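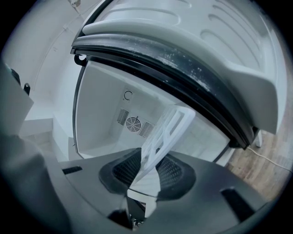
Step 3: Record the rack demos

Okay, now the fun part! Hold the gripper the way you'd hold a big pair of tongs and bring the white slotted piece up toward the open compartment. Go slow – slower than feels natural. My first batch for the Jostura policy was way too quick, and the training run just learned to jab at things.

I do 72 demos per task, in blocks of 11 or so before my wrist complains. Start each one from a slightly different spot, and swing the door to a new angle between blocks (I skipped this once and got a policy that only liked one door position).

Keep your sleeve back if you can. Then throw out any take where you paused for more than two seconds.

Step 4: Upload to Cisel and start training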